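Search this site
Enter keywords
Go

Odds, Ends and Gray Bins – the gallery

Print this page | E-mail this page

Hi and welcome back! I sort through things for fun (yes, really) and this page is where my finds and my bins end up. It started in January when Ju-won Jeon and I cleared out the back shelves at Pendel, and I came home with 2 boxes of bits I couldn't bear to throw away. Plastic parts mostly, plus cans, because I can't walk past a can.

People keep writing to ask how I sort, so let me get that out of the way. Everything goes into one big bin first, all mixed up together, and I don't let myself start until I've had a good look at what's in there. Then it's plastics to one side, cans to the other, and whatever is left goes in the "ask Bogumił" pile. Bogumił Czerwiński used to mend appliances and he can name a molded part from across the room – I've tried to catch him out and never managed it.

I do like the orange pieces best. A long flat one with a couple of holes through it could have come off nearly anything, and I've had guesses from readers ranging from a toy truck to a garden sprayer. Keep them coming! The crushed cans are less of a puzzle. Red Coca-Cola ones are easy to spot in a gray bin even when they're squashed, and I love how the dents catch the light. They go for recycling at 50 to a sack, and the sack lives by my back door until my sister complains.

If you've got a mystery part of your own, send me a note with its length and whether it has any numbers molded into it (look on the underside, they like to hide there). I'm still hoping to find out what a Sketel bracket is for – I have two of them, they don't match, and the man at El Idrissi just laughed when I put them on his counter.
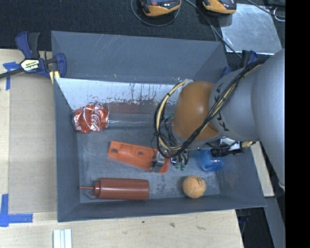 Anyway, I've kept both brackets in a jar on the windowsill, and if they turn out to belong to a curtain rail I'll be very disappointed.

Last updated: October 8, 2026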